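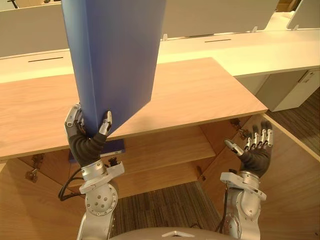
Fig. 3. Board held upright, gripped at the lower end.

4.2 Fitting the Gisero acoustic panels

Caution: Switch off any lighting circuit behind the wall before drilling.

1. Mark a level line 500 mm above the finished floor.
2. Fix the Prinolby rail along the line with the screws supplied. Do not exceed 14 screws per rail.
3. Peel the backing from the upper adhesive strip only.
4. Set the lower edge of the panel in the rail and tilt the panel toward the wall.
5. Press from the center outward - hold for roughly 3 minutes.
6. Remove the lower backing and repeat step 5.

Note: On fresh plaster, use primer 101 and let it dry overnight. Painted brick needs the Fernasitz bracket set, sold separately.

Do not trim panels on the factory edge. For ceiling mounting, see section 4.3.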